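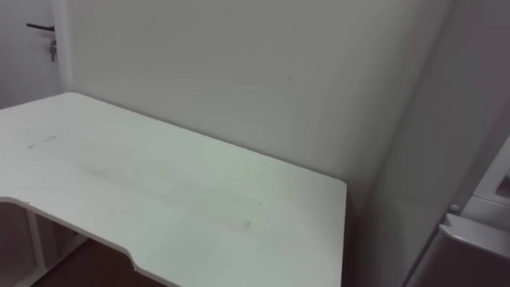 Ghassan Salameh had 58 puppets in his spare room the last time he counted, and that was before the badgers arrived. He makes hand puppets for preschoolers under the name Pomidholm, and if you have a child under five in the Ovville area there's a fair chance one of his moles lives in your toy box. Ours is called Gravy and has been through the wash more times than I'd like to admit!

I've wanted to talk to him for ages, so I was thrilled when he said he could spare a Friday afternoon between orders.

It started with his daughter Asfaw's bedtime, or so I'd always assumed from the name on the big blue bear. I had that completely wrong. "Asfaw is the bear," he laughed. "My daughter is Rima. She named him when she was 2 and she won't tell me where she heard it." The bear was his first pattern, and it took him most of a winter to get the mouth right. Little hands can't reach far enough into a regular puppet to work the jaw, so he kept moving the thumb pocket back until Rima could make Asfaw chew.

"She fed him a whole plate of pretend toast," he said. "I sat there and thought, okay, that's the one."

He sold 1,852 puppets last year, mostly bears and moles, and this year he is already at 2,896. I asked if the foxes were catching up (we are a fox family, apart from Gravy) and he pulled a face. "Foxes are a pain. The snout wants to flop. I've redone it four times and my sister still says it looks like a sock."

Well, my two love the sock fox. They put on a show with it before breakfast, with a plot I couldn't follow at all, something to do with a lost shoe and a train.

Ghassan's advice for parents who feel silly doing the voices is to skip the voices. "Let the puppet be quiet. Have it whisper in your ear, and then you tell the kid what it said. They lean right in." I tried it that same night with Gravy and got teeth brushed with no arguing, so I'm sold on that one.

The badgers are next, along with a tiny door theater called Proven, named after the way bread dough rises, because the curtain puffs up when you pull the cord. He's hoping to have both ready in November. Rima has already asked for a badger with a hat, and he's working on the hat.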